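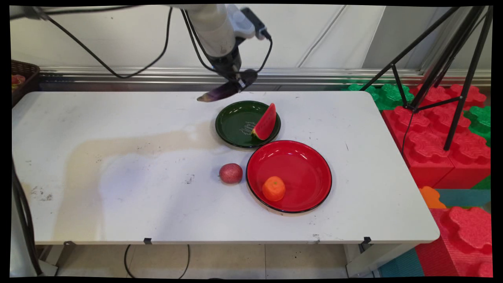

**Sarkix macro recorder – loops stop early?**

**dustpan_lee** – June 16, 2026
So I've got Sarkix replaying a 53 step macro to rename files in an old inventory program. I set it to repeat 937 times and it quits at almost 100, every single time! No error, the window just goes back to Ready. Anyone else?

**mossyfork**
Check the stop hotkey. Mine was set to Esc, and my macro had an Esc in it to close a popup (yes, I felt dumb).

**dustpan_lee**
No Esc in there, I looked twice.

**tobacco_road8**
It's the delay. Anything under 8 ms and it trips over itself. Or switch to Adlow, way more solid.

**mossyfork**
Disagree on the delay, I run mine at 5 and it goes all night. And Adlow can't do color matching, so that's no help if he needs it.

**tobacco_road8**
It can since the May update – under Triggers.

**mossyfork**
Huh, ok, I'm on the old one. Still don't buy the delay thing.

**dustpan_lee**
Set it to 20 ms and it got through the whole list. Slow, but I went and had lunch. Will try 10 tonight.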